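Translating recipes: speaker notes
Natnael Tilahun, Tuesday session

Slide 1 – Start
Thank Enda Flanagan for the invitation. Say that I translate recipes for the Lekero cookbook, and that I learned English as an adult. Ask who has ever ruined a dinner by following a recipe correctly.

Slide 2 – The name of the dish
A bun, a roll and a dumpling can be one word in the source language. I ask the author three things before I choose: is there a filling, is there yeast, and is it steamed or baked?

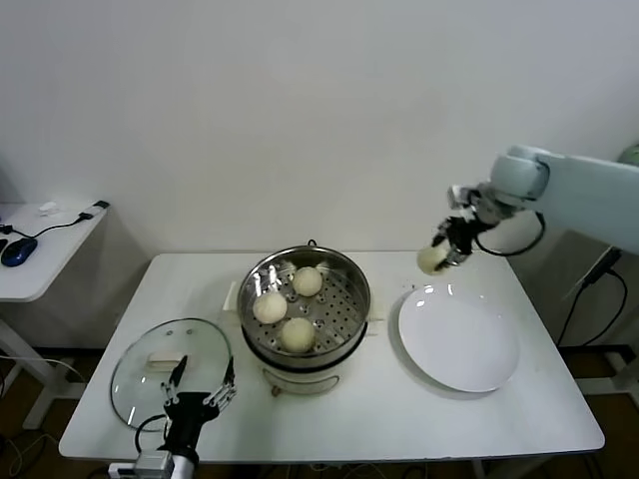 Three steamed buns in the basket, glass lid on the table

Slide 3 – Verbs
The first Jilau draft had 30 recipes and "cook" in nearly every line. Read two lines aloud, slowly. English wants simmer, boil, fry, steam. My editor, Espinoza, marks each plain "cook" with a circle.

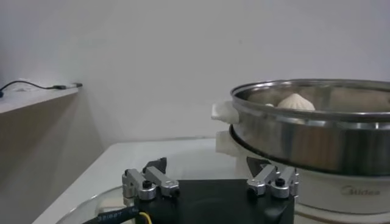 Slide 4 – Amounts
"A glass of flour" is not a cup. Weigh it with the author if possible. I keep 500 grams as 500 grams and put cups in brackets. Drink water here.
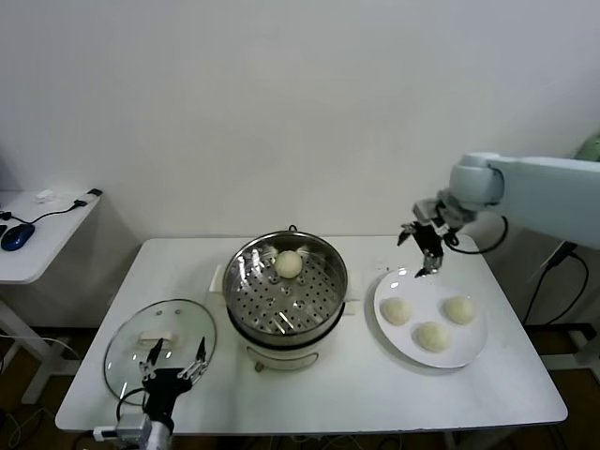
Missing steps are harder than wrong words. An author who has made a dish all her life does not write "cover the pot", it is too obvious for her. With one bun on the tray and the lid lying flat on the table, a beginner must be told when the lid goes on. I add the step, but only after I ask her.

Slide 5 – False friends 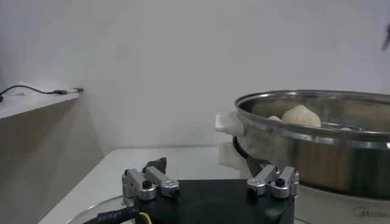 Short words give me the most trouble. In a British cookbook, a "joint" is a big piece of meat for roasting. The joints on the slide are round and metal, beside a steel pot, and my old dictionary gave only this meaning. Tell the Guvska story, maximum 5 minutes.

Questions
If there are none, ask the room how they translate "to taste".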